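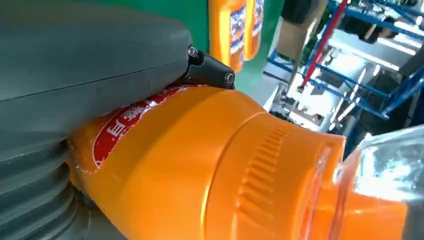

We have run the Govex picking arm at our Delbridge warehouse since July, on the bench where mixed household goods get sorted before they go back to the racks. It replaced two hand-sorting stations on the late shift, and I supervise that shift, so I have had plenty of time to form an opinion. Bottles are what we bought it for. It will take a glossy orange one lying on its side, with a wide ribbed cap and a label that has started to peel at the edge, and hold it behind the shoulder with those curved gray fingers. Our older suction unit, a Hrytsenko, dropped that kind of thing all the time.

Speed is fair. We get 300 picks an hour on a good run, which is slower than an experienced sorter at full pace but steadier over the shift. Clear containers slow it down. It hesitates over them and sometimes asks for help, and then the light comes on and a person has to walk over.

The two people who used to sort now split their time between clearing those stops and checking labels. One likes it. The other says the day feels longer, and I believe it — waiting for a light is tiring in its own way. Sore wrists come up less in the shift talks. We did not cut any hours, but we did have to rewrite the job sheet, and the first version was poor. It said "monitor the arm" and left out who decides when to stop it. Settle that before delivery.

Training took 30 minutes per person and should have been longer. The manual covers startup well and jams badly. Finger pads are easy to change with the tool supplied. The bracket bolts need a check at the start of each shift, and there is no reminder on the screen.

Support goes through Priddale. They answer the phone in the morning and are hard to reach after 4 p.m., when our late shift is just getting going.

I would buy it again for bottles and tubs. For bags or anything soft, keep a sorting station open. Four stars out of five, with the missing one for the manual and the support hours.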